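Petit sac enfant sarcelle et rouge-orangé : notes matière avant la rentrée. 1/5

Le dos est en mesh à perforations fines. Entre les panneaux sarcelle, une bande ajourée à motif losange, bords gansés. 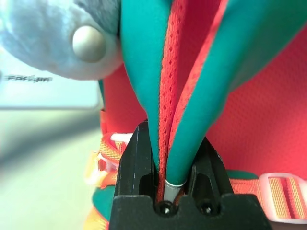 Mesh losange entre deux panneaux lisses.

2/5 Quand on pince le tissu, le pli s'évase vers le haut — la bande de mesh reste au centre.
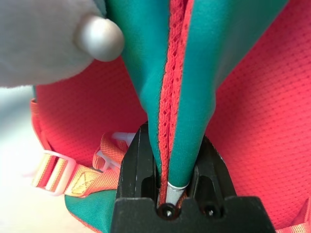
3/5 Petit matériel
Une pièce en plastique blanc, forme bobine, avec nervure circulaire en relief.

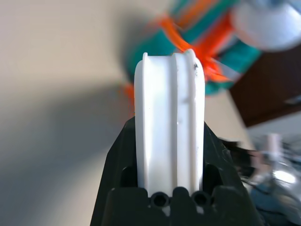 À part, je pèse toujours à vide. Limite que je me fixe en août : 485 g.

4/5 Fermeture du haut : tirette à chaînette métallique, baleine en peluche accrochée. Sangle à boucle plus bas.

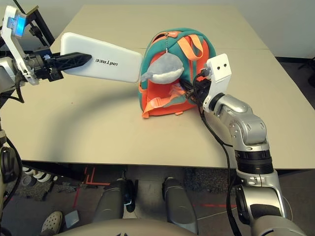 Sac debout, poche avant orange, baleine grise à ventre blanc.

5/5 Pesée vendredi, comparaison avec le Fluluren ensuite.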